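Spare room clear-out gets going at last

Posted October 2022

Well, it's happening. After a whole winter of me saying "next weekend" in this newsletter, the back bedroom clear-out has started, and those of you who put your hand up to take things off me can start getting your boots (the car kind) ready.

For anyone new to the list, I've been using that room as a dumping ground since April, when I moved the sewing out of the lounge and then kept on moving things out of the lounge. It has a bed in it, a telly, an air con and decent curtains, so on paper it's the best room in the place. In practice my sister Imelda Magbanua came to stay for a fortnight and slept on the couch, and she had plenty to say about it on the phone afterwards. Fair enough too. She's coming back before Christmas and she's been promised a mattress.

So on Monday I took the day off, made a big pot of tea and went in. The plan was to get the bed clear first, put a proper cover on it, and use it as a sorting table for everything else. I'd read that somewhere, that you should start with the biggest flat thing in the room, and I have to say it's good advice! Everything gets picked up, goes on the bed, gets looked at, and then it has to leave the bed before you're allowed to sleep. Not that I sleep in there, but you get the idea.

The cover is the newspaper-print one, the one with the pocket watch and the orange car on it. A few of you have seen it before and not all of you were kind. I love it. It's loud, it hides tea, and I can read it while I'm on the phone (it says REFLECTIONS POWDER in great big letters, and I've got no idea what reflections powder is or what you'd do with it). Imelda wants something plain and grey from a shop. She can bring her own.
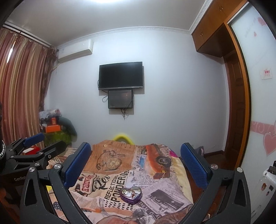 First thing to get a decision was the purple heart tin, the little one with the clear lid and the ornaments in it. I've had three offers on that tin and I'm sorry to tell you all it's staying. It was going to go in the giveaway box, then I sat down with it for a minute, and that was that. If you're the person I promised it to at the Kwok Street barbecue, I owe you a jar of chutney and we'll call it square.

The corner by the curtains is where the real work is. I know some people would drag the whole lot out into the hallway and start fresh, but I've tripped over enough things in that hallway. I'm going from the top down. The green bundle gets unfolded and looked at first, then whatever's in the white plastic bag, then the orange box, and with any luck I'll get to see the cabinet again. I've missed that cabinet. The green cover with the tassels was my aunty's and she'd have had a fit at the state of the stuff piled on it, she only ever allowed a vase.

A couple of people have asked about the curtains. The red, gold and brown striped ones are NOT going. They're full length, they keep the afternoon sun out better than any blind I've ever had, and taking them down means getting the ladder from next door, and last time I borrowed the ladder I ended up minding their budgie for a week. They'll get a go with the vacuum and that's their lot.

Then there's the question of the screens. Yes, there's a telly on the wall and another smaller one under it, and yes, there are cables hanging down. I've had quotes. The bloke from Rusten came by and said he could chase the cables into the wall, patch it and paint it for $791, and I laughed, and then I realised he wasn't joking and offered him a biscuit. Imeo, the other mob, said $469 for one of those stick-on channels painted to match the wall, which is a lot of money for a bit of plastic. I'm leaning towards some cable ties and a free afternoon. If anybody on the list has done it themselves and it didn't look terrible, please write in. I'd like to know whether you can paint the plastic channel with ordinary wall paint or if it peels, and what you do about the corner.

I'm also in two minds on whether the room needs both. My nephew reckons the small one could come down and go on his desk, and he's offered to do the unscrewing, which worries me more than the cables do. We'd have to fill the holes as well, and I've never had any luck matching that wall colour. It's one of those pale greys that looks white in the shop and then you get it home and put it next to actual white and it's a completely different animal. The tin was called Jatisum something. Jatisum Mist? Jatisum Morning? I threw the lid out. If anyone bought the same paint at the same sale (there were a few of us down there that day, the car park was chockers), could you look at your lid for me?

Okay, what's up for grabs. Two of the old pillows are going to the dog shelter, they take them gladly as long as they've been through the wash. The yellow thing up the head of the bed is staying, I like it. There's a box of wool, mostly greens, that I bought for a jumper and never started, and it can go to anyone who'll use it. There's also a set of two bedside lamps out in the garage, they both work, one has a dented shade but if you turn the dent to the wall you'd never pick it. I'm not asking for money for any of it. A bag of lemons is always welcome.

There'll be clothes as well, once I've been through them. I'm washing everything before it goes out the door, so don't expect those until the weather picks up and I can get a few loads on the line. I did put the pink and grey thing aside to wash and then left it in a lump on the bed, so it'll have to wait for the next load.

Pickups are from the front verandah, any time after lunch. Please don't come in the morning, I'll be in my dressing gown and up to my elbows in it. If the side gate's shut, it's shut for the dog, so just leave it and use the front path. And if you said you'd take the wool and you've changed your mind, let me know early so I can ring the next person, I won't be offended. I was a bit offended about the lamps, but we've moved on.

A few of you wrote in after the last newsletter with tips, and I did read them all. The one about photographing sentimental things and then letting them go is very sensible and I won't be doing it. The one about giving every box a date and chucking it if you haven't opened it by then, I quite like, except I know I'd open every single one the night before just to be safe. The tip I've taken up is the kitchen timer. Half an hour in the room, ten minutes out with a cuppa, then back in. I got four rounds done on Monday before I found the photo albums, and you can guess how the fifth one went. Imelda with a perm! I've put that one on the fridge for when she gets here.

Still to do before she arrives: the corner, the cabinet, the cables one way or another, and a new filter for the air con, which I have to order in. I also want to get a bedside table in there, a small one, nothing fancy, so if you've got one sitting in a shed give me a yell. It only has to hold a glass of water and her glasses.

Next newsletter will have the proper giveaway list, and the chutney recipe for those who've been asking. It needs more vinegar than I put last time, so if you've already made a batch, sorry, keep it in the fridge and eat it quick.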